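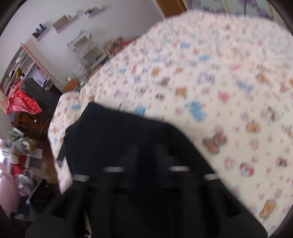
4.2 Aligning the finder on the Drullbridge 200

Do this before dark, with the tube locked on its mount.

1. Fit the 40 mm eyepiece and remove both dust caps.
2. Point the tube at a fixed object on the horizon, such as a mast or chimney.
3. Center the object in the eyepiece and tighten both clamps.
4. Turn the three finder screws until the crosshairs sit on the same object.
5. Change to the 7 mm eyepiece and repeat steps 3 and 4.

Note: The view is upside down - this is normal.

CAUTION: Never aim the tube or finder at or near the sun.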